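Part 3: Setting Up Your Burner for Steaming

Okay, so by now you've unboxed the Rovex, peeled off the plastic film (all of it, please, including the strip around the fan vent that I missed for a week) and boiled your first pot of plain water. Good! Steaming is the thing I use mine for the most, and it needs a little more setup than boiling does, so it gets its own part. If you haven't done the first boil yet, go back to Part 2 and come back here after.

I wrote this for the single burner with the dial. The touch-panel one behaves the same once it's running, but the buttons are in a different order and I only had it on loan, so check the leaflet that came with yours.

Before you start

You'll need the burner, a pot with a flat bottom and a lid that fits, something with holes to hold the food up out of the water, and a fridge magnet. The magnet is for testing the pot. Stick it to the bottom. If it grabs hard, you're set. If it slides off, the burner won't see the pot at all and you'll get the blinking dash on the display.

CAUTION: On its top setting the burner pulls 2,000 watts. Plug it straight into a wall outlet that's rated for it, with nothing else big on the same circuit. I don't use extension cords or power strips with it, ever, and I'd ask you not to either.

Placing the burner

1. Pick a flat, hard, dry spot. Counters and solid tables are great. Tablecloths and place mats are a bad idea, they creep into the vent and the fan starts to whine.

2. Leave a hand's width behind the burner and on both sides. The hot air comes out the back.

3. Look up! Steam rises (I know, I know) and if there's a cabinet right over the burner the bottom of it will be dripping by the end of dinner. Mine had started to swell along one seam before I caught on. Pull the burner forward or move it under the range hood.

4. Plug it in and wait for the single beep. The fan may spin for a second or two and quit. That's normal.

Setting the power

5. Fill the pot to a finger's depth with water. Keep the water line below whatever is holding the food.

6. Put the lid on and turn the dial all the way up until you hear a proper boil.

7. Turn it down to level 7. On my unit the display then reads 1,100, and that's a good steady steam for buns, dumplings, sliced squash, fish, pretty much everything I make. Go lower for custards, they get pitted if you rush them.

8. Turn the burner off before you load the food. Lift the lid away from you, let the steam clear, and use tongs or a mitt for anything that goes in. Then lid back on, dial back up to your level, and start the timer.

Note: The timer only counts while the pot is sitting on the burner. Lift the pot and it pauses, put it back and it picks up where it was. I love this feature and I also forget about it constantly.

Spacing the food

Steamed dough grows. Give filled buns room on every side, more than you think, and set each one on a square of parchment so it comes away clean. If you're making a big batch, do it in rounds and keep the ones that are waiting covered on a tray, out of drafts, so the tops don't dry out and crack.
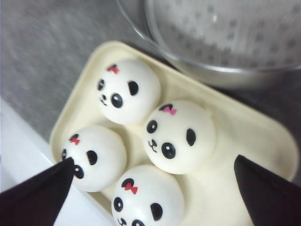
Can I steam buns straight from the freezer on this burner?

You can, and you don't need to thaw them first. Get the water boiling, load the frozen buns, use the same level as for fresh ones, and go by the package time for frozen. If the package doesn't give one, cut one open and check that the middle is hot all the way through before you serve the rest.

Topping up the water

9. For anything over a quarter of an hour, check the water partway through. Use hot water from a kettle to top up. Cold water stops the steam dead and your buns may sink on you.

10. Pour down the side of the pot, slowly, and keep it off the food.

CAUTION: Don't let the pot boil dry. The burner has a cutoff and will shut down with code 511 on the display, but it reads the heat through the glass, so it's slower to notice than you'd like. If you get the code, leave the pot where it is, leave the burner plugged in so the fan can run, and wait until the code clears by itself.

Picking a steamer insert

People email me about this more than anything else. Bamboo baskets are lovely, but they have to sit right on the rim of the pot or the steam sneaks out around the edge. The folding metal kind with petals fits nearly any pot and is a pain to scrub. I've ended up liking a plain perforated liner, the sort that goes down inside the pot, though you do need to be sure it's made for heat and that something holds it above the water line. I keep mine in the pot in the cupboard so I don't have to hunt for it.

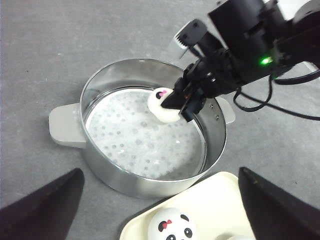 Cleaning up after steaming

11. Turn the dial to off and let the fan finish. It stops when it's ready.

12. Unplug the burner, let the glass cool, and wipe it with a damp cloth. Steam leaves a faint ring of minerals under the pot. A little white vinegar takes it right off.

13. Wipe the vent too, dry cloth only.

14. Leave the lid off the pot overnight so everything dries out.

Keeping food warm over the burner is in Part 4.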